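Forums > Home Service Robots > Buying and Budgeting > Bed-making units for a small inn

Posted by fernhill_inn, 27th November

Hello all, and thank you for letting a newcomer ramble! We have 42 rooms, I'm putting together next year's equipment budget, and I keep going back and forth between the Anditz and the Narkby. The plan is to buy 2 units in March. My real worry is hands — do we pay extra for fingers, or will plain grippers handle bedding?

tuckedcorner wrote:
Welcome, and ramble away, we all do. I'd go with grippers every time. Fingers are lovely to watch, but they're one more thing to service, and a duvet only needs a good pinch. Put the savings into spare covers and a Tessier service plan.

mopandglow wrote:
I'm going to disagree with my friend above (fondly!). Pillows, throws, anything with tassels, and you'll wish you had fingers. Our Brotance quote came to 108 a week with hands and 51 without, so yes, it stings, but I'd still budget for one of each and compare.

tuckedcorner wrote:
That's double the money for tassels, dear. Leave the throws to your housekeepers.

mopandglow wrote:
Oh, we'll never agree on this one. Have a look at these anyway, and do think about what's on your floors, too.
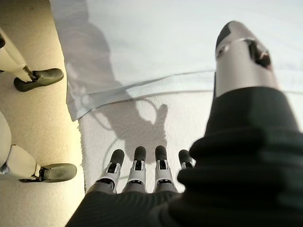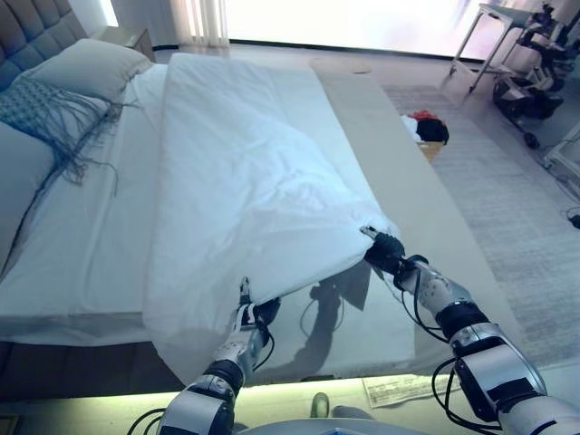
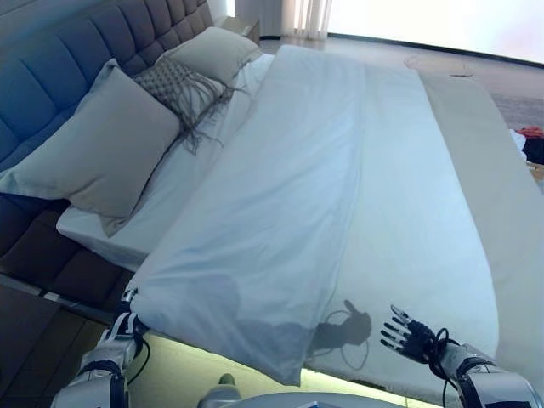 Fingers over a shaggy rug in the first; white duvet work in the second and third.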